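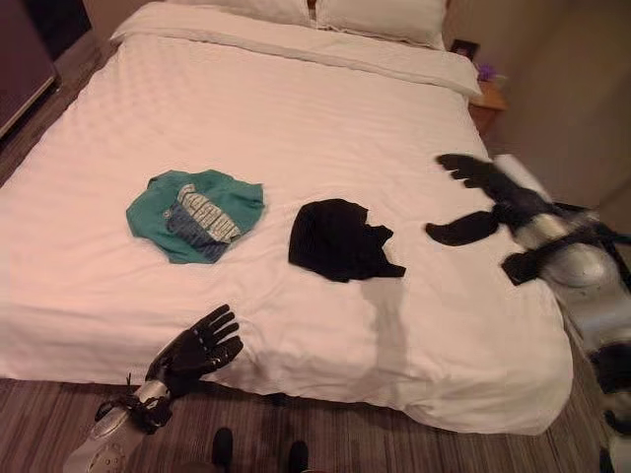

Equipment plan for the Votari pilot, part 1. Two quotes in, Utent and Tudano. Utent is cheaper up front but bills 300 a month for support.

Spare hands are a separate line. Utent wants 42 days to ship one, so we budget a spare from day one — no exceptions.
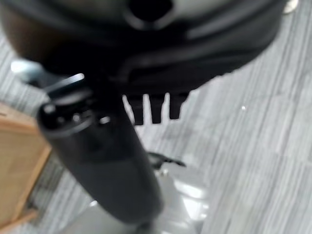

Do we lease or buy for the pilot?
Lease through June, then buy if uptime holds at 70 percent.

Next line is freight and crating. 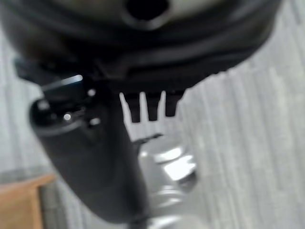

Freight is 344 per crate each way, and returns count. Tudano includes one return. Utent doesn't.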